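About us

Trasell writes software for robot hands: perception, grasp planning, control, and the dull tooling that holds the three together.

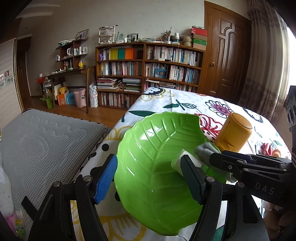 What we do

We take arms and grippers that other people have built and write the code that decides what they should do next. We make no hardware. We have never made any hardware, and when a customer asks us whether we could "just knock up a bracket" we give them the number of a machine shop.

Most of our work is in manipulation around the home. Wiping, sorting, holding something steady with one hand while the other hand does the job. A glossy dish with a bright window reflected in it and a cloth over its rim is a fair sample of the sort of thing our software has to make sense of. Shiny curved surfaces upset depth estimates. Crumpled cloth has no fixed shape to fit a model to. Patterned bedding gives a segmentation network plenty of edges that belong to nothing you could pick up. Put all of them together and a planner that looked clever on a grey bench will often propose gripping a printed flower.

We think the field oversells itself, and we say so to customers before they sign anything. Some of them go elsewhere. A few of those have come back.

How we got here

Róisín Phelan started the firm after several years writing motion control for packaging lines. The packaging lines worked very well, for the plain reason that every carton was the same as the last one and arrived in the same place. She then spent a year being shown videos of robots doing housework, asked the people showing them how many attempts had been thrown away, and did not get many answers. Trasell began as an effort to write down those missing numbers for other people's systems. The evaluation work came first and paid the rent. The software followed when clients who had seen our reports asked whether we could do any better. Sometimes we could.

There are 12 of us now. We are in Ondthorpe, on the first floor, over a shop that sells blinds. Two of us work on perception, three on planning and control, and the rest on tooling, testing and support, a balance which surprises visitors and shouldn't. Most of what goes wrong in a robot is a clock that has drifted, a log that stopped writing or a frame of reference somebody renamed.

The software

Vendinetti is our perception package. It takes colour images from a wrist camera and gives back object outlines, likely contact points on the rim or edge of a thing, and a confidence value for each. We have put far more hours into the confidence value than into the outlines. A system that is wrong and knows it can stop and ask. One that is wrong and sure of itself carries on and breaks the crockery. Vendinetti is still poor on clear plastic bags and on anything seen mostly through its own reflection. It is better on cloth than it was, though we would not yet call it good.

Pereyra is the planner and controller. It handles two arms, and it is at its most useful where the two have to share one object - one finger pad against the edge of a dish, the other gripper busy with a cloth nearby. The hard part is deciding which hand gives way when both have a claim on the same few centimetres of space. Pereyra's rule for this is simple and rather timid. The hand that is holding something up has priority, and the other one waits or goes round. We tried a learned rule for most of a year. It was quicker, and on bad days it was quicker at knocking the two grippers together, so we took it out. The old rule is in the current release and the learned one is available behind a switch, with a warning that we mean.

There is also a set of tools with no name, because the naming went on too long and we gave up. It lines up video with gripper opening and finger position, flags dropped samples, lets you step through a recording with both hands on the same timeline, and marks the moment at which the planner's idea of the world parted from what the camera saw. Customers often buy us for Pereyra and stay for this. It runs on an ordinary laptop and it will open files recorded by other people's systems, including some that are badly formed. We have a folder of those and add to it whenever a new one turns up.

How we test

A release goes out when it has been through 200 trials on tasks it was not tuned for, in rooms it has not seen, and when every failure has been watched by a person. We mean all of them. Watching failures is slow and most of our engineers dislike it, and it has changed our minds more often than any graph has.

We report the trials where the robot did nothing at all as failures. You would be surprised how often they are left out, usually under the heading of "aborted". We also report how many times somebody stepped in, however small the nudge. If a hand reached in to straighten the cloth, then the software did not straighten the cloth.

We don't test on a clear bench if we can help it. Real surfaces have other things on them, shelves behind them are full of books and boxes, and the light comes from a window that nobody can turn down. Tidying up first gives you a nicer number, and then the customer's house takes it away again. Simulation has its place here, mainly for catching silly mistakes in the controller before they reach a motor. We do not quote simulated results to customers and we ask suppliers not to quote them to us.

On learning from demonstrations

A good deal of our recent work uses models trained on people doing tasks by hand. We came to this late and grumbling. The results on soft and floppy things are better than anything we wrote ourselves, and we would be foolish to pretend otherwise.

Our doubts are about what gets claimed for it. A model that has seen a task done well has mostly not seen what to do after it has been done badly, and a slipped dish leaves it in a place the demonstrations never visited. People are also very good at covering for a clumsy tool without noticing. They shift their weight, look round the side, feel the thing start to go. Little of that is in the recording. So Pereyra treats a learned policy as a suggestion. It checks reach, collision and grip force on every cycle, and it will refuse. Rates of refusal are printed at the top of every report, above the success rate, where you can't miss them.

We will change our view if the evidence changes. We had almost 16 months of arguing before we let a learned policy near a customer's arm at all, and the people who argued hardest against it now maintain it.

Who we work with

Appliance makers, two care technology firms, a handful of university labs and some robot builders who would sooner not write their own planner. We take on at most 5 integration projects at a time. Labs can use the recording tools without charge for teaching and published research, and we ask only that they send us the files that break them.

We don't take work on a results bonus. We have been offered it, and it makes liars of everybody sooner or later. We also turn down demonstration-only jobs, where a task has to succeed once, on a stage, on a given day. There are firms that do these well.

What we don't claim

Our software does not understand your home. It does not know what a dish is for. It can't tell a clean one from a dirty one with any reliability, and we have stopped trying to sell that part. It is slower than a person at every task we have measured. It does keep a full account of what it tried and why, and you can read that account without ringing us.

Our latest report was published in December 2022. It contains the trial results for both packages, with the list of known faults printed in full. The list got longer this time, mostly from looking harder at the two-handed tasks. Please read it before you book a call. It will save us both an hour.

Working here

We are a small firm and we hire rarely. When we do, we look for people who have kept something running after the interesting part was finished. A degree is fine and so is not having one. Interviews include an hour with a real recording in which something goes wrong, and we would like you to tell us what. We don't have an agreed answer for all of them.

New starters usually join us in September, spend their first month on support, and pick up a project after that. Everyone answers support requests, Róisín included.

Getting in touch

Write to us through the contact form and say what arm you have, what gripper, what cameras, and what you have already tried that didn't work. The last part is the most useful. Somebody technical will read it. We do not have a sales team, and if you are sent a brochure with our name on it, it isn't ours.

Visitors are welcome at Ondthorpe by arrangement. The door is to the left of the shop, and the bell needs a firm push.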